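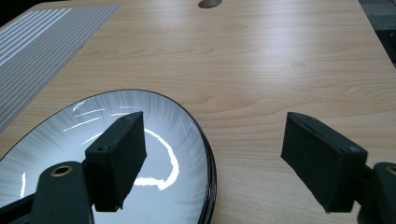

So I've finally done it. After nine years of saying I would, I've moved off the big bank and into a credit union, and I have Opinions.

If you've been reading for a while you'll know the saga of the monthly fee. For everyone else: I had a chequing account that was free when I opened it as a student, then free if I kept a certain balance, then not free at all unless I also had a credit card with them, and a savings account, and presumably a tattoo. I rang up about it every January and every January a very pleasant person would take the fee off for a few months. Then back it would creep. I know it wasn't a fortune. It was the principle, and also I'm cheap.

What tipped me over was sitting down with a pot of tea and a year of statements, which I do not recommend as a way to spend an evening. I'd decided to go through every single line and work out what I was paying for without noticing. The grand total of stuff I didn't want, didn't use or had forgotten existed was $1519. For the year! I added it up again because I was sure I'd counted the car insurance by mistake. I had not.

Some of it was embarrassing. There was a meal planning thing called Prastance that I signed up for during a burst of self-improvement, used for one lasagna, and then paid $40 a month for until I caught it on that statement in the fall. (The lasagna was fine. It was a bit wet.) There was cloud storage for a phone I no longer own. There was a magazine that I'd honestly have sworn was a gift from my aunt, except there it was, coming out of my account like clockwork. I also had two kinds of travel insurance on the go, and the furthest I went last year was my cousin's wedding, a few hours down the highway.

Cancelling things is a hobby in itself. Most of them took a couple of clicks and a sad little page asking me to reconsider. Prastance wanted me to use their chat window between nine and five Eastern, which is a treat when you're out here in Pacific time and supposed to be at work. I ended up doing it at ten past six in the morning in my housecoat. They offered me three months at half price. I said no. They offered me a colouring book of seasonal vegetables. I did hesitate over that one.

Anyway, the credit union. Ours has a branch in Dritside, up the hill from the ferry terminal, between the pharmacy and Henriques, the bakery with the custard tarts. I'll admit the location did some heavy lifting. I booked an appointment expecting to be upsold into next week, and it took forty-five minutes, most of it me hunting through my bag for a second piece of ID. My passport was at home and my health card has a photo that looks like my own older brother. They accepted it anyway.

The switching part was more fiddly than I'd been led to believe. They give you a form that is meant to move your automatic payments across, and it moved most of them. It missed my hydro bill and my gym, and it moved my phone bill twice, so that for one exciting week I was a very valued customer of the phone company. If you're thinking of doing this yourself, my advice is to leave the old account open for a couple of months with a bit of a cushion in it. I left $422 in mine, a number I arrived at through no science whatsoever, it's just what was left after rent went across. It caught the hydro and the gym and I was very glad of it.

Also - and I wish I'd thought of this first - write down where your paycheque goes before you start. I told our payroll person about the new account a day after the cut-off, so one pay went to the old place and I had to shuffle it over by hand. Not a disaster, but I had a small sweaty moment at the grocery store.

Things I miss about the big bank: the app. The credit union's app looks like it was put together in 2011 and it logs me out if I so much as glance at the kettle. It also sorts transactions into categories and it has decided that Henriques is "home improvement", which, fair enough. The other thing I miss is having a machine on every corner. There's a shared network so I'm not paying to take cash out, but I do have to plan a bit, and I'm not a planner (see above, lasagna).

Things I don't miss: the fee. The hold music. Being called a "valued relationship".

As for what to do with the money I'm no longer flinging into the sea, I've set up an automatic transfer to a savings account on payday, before I can get my paws on it. The account let me give it a nickname so it's called Roof. The roof is going to need doing at some point and the fellow who came by to look at it made a noise through his teeth that I've been hearing in my sleep. So far Roof has $1279 in it, which would buy me a nice tarp.

A few of you asked in the comments last time whether I use a budgeting program. I tried Villico for a bit and it was good, it really was, but it sent me a little cheer every time I logged a purchase and I found myself buying gum for the applause. I'm back to a scribbler and a pen. I do it on Sunday-ish, when I remember, with the radio on.

Next job is the home insurance, which renews in the spring and goes up every time I so much as paint the porch. If anyone has switched lately and lived to tell the tale, I'd love to hear who you went with and how long you spent on hold.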